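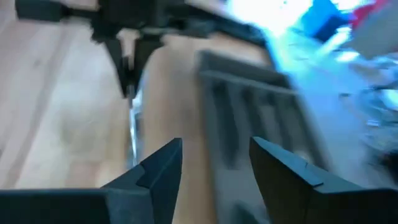 Seema says the "leaked letter" post should not go in the training set as a single item, and after reading her note twice I agree with her. It has been reposted so many times that one copy tells us nothing about how the claim traveled.

Notebook, September, Sunday shift

Working on the rumor tracking set for the entertainment desk. The claim this week is that the actress in the Closex soap ads did not pay for her own wedding, and that a businessman covered the hall, the band and the dress. The source is an unsigned letter posted as four screenshots on a gossip page. No name on it, no date, and the second screenshot has a different font from the others. The page took it down by evening but by then the blogs had it.

Pulled everything that mentioned the wedding and the letter together. 2478 posts after removing ads. Wilfredo ran the duplicate check and 631 were left with any wording of their own. The rest are copies of the same caption with the emojis changed.

Went through the 631 by hand with Honeylyn. We sorted by what the post does with the claim: repeats it, doubts it, denies it, or jokes about it. Most repeat it. 117 doubt it, and a good share of those point at the font. The jokes were harder. Honeylyn marked several as repeats that I had as jokes, and we settled on this: if a reader who missed the joke would come away believing the claim, it goes under repeats. I went back and fixed my first batch to match.

Blog headlines are a separate problem. "Fans react to claims that..." is neither a repeat nor a doubt on paper, but the body text is usually the letter pasted in full. Tagged them by the body and left the headline in its own column. Alfredo wants the headline to count too. Left open, he can bring it up when he is back.

Her reply came out at 9 p.m. on her own page. It was short. She said she and her husband paid the hall in three parts and that she would not be posting receipts. After that the tone of the comments changed but the volume did not drop. Several people who had posted the letter now posted the reply under the same caption style, with no mention of the earlier post. Need a tag for this. Using "switch" for now.

Problems today:

The Akosura export cuts captions at the first line break. Lost the second half of a lot of longer posts. Re-pulled them the slow way, which took until lunch.

Timestamps from the Tolentino blogs are in local time and everything else is not. This made one blog look like it had the letter before the gossip page did. It did not. Corrected, and I added a note at the top of the sheet so we don't fall for it again.

16 posts came from accounts that are now gone. Kept the text, dropped the account names.
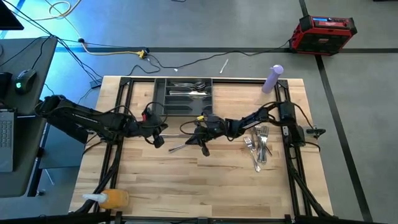
To do next

Ask Angelica if the Civach people will share their sheet on the album ghostwriter story. It had an unsigned letter too, and I'd like to see if the same blogs moved first.

Have someone other than Honeylyn or me tag a fresh batch from the 631 without seeing our columns.

Decide on "switch" - either a tag of its own or a second mark on top of repeat.

Remove the husband's workplace from the notes column. Two posters gave it and I copied it in without thinking. We don't need it.

Seema also asked for the screenshots of the letter at full size. I only have the small ones. Wilfredo may have saved them before the page came down, will check with him in the morning.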